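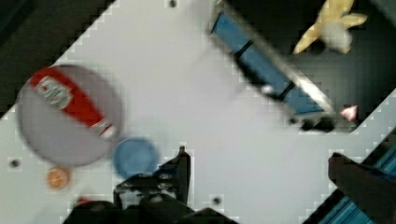
I've been putting off clearing the kitchen table for most of April, and I blame the play food. It started as one little set from Lellero, a hand-me-down from my sister-in-law, and now there's no meal in our house that doesn't have a pretend one going on beside it. You sit down with your coffee and there's the ketchup laid across the big grey plate, an orange slice down beside it and a small blue dish waiting for who knows what. I've eaten a lot of invisible soup out of dishes like that one – it's always too hot and I always have to blow on it!

My neighbour Zoriana Romaniuk has three kids and a much tidier table than mine, so I went over to Samport Street to find out how she does it. Her rule is one plate. Whatever fits on the plate can stay out through supper, and the rest goes back in the tub. "They'll argue over what makes the cut for 60 minutes," she told me, "but that's an hour they're not asking me for a snack."

We tried it that same night. My four-year-old picked the ketchup first (of course), then wanted every piece of fruit we own, and we settled on a lemon and half a pear. The real supper was perogies and they went cold while we negotiated.

I'm keeping the rule, mostly. The tub lives under the bench now, my favourite colour of faded green, and the lid even closes if you lean on it. The orange slice keeps turning up in my coat pocket, though – I paid for parking with it in my hand last week.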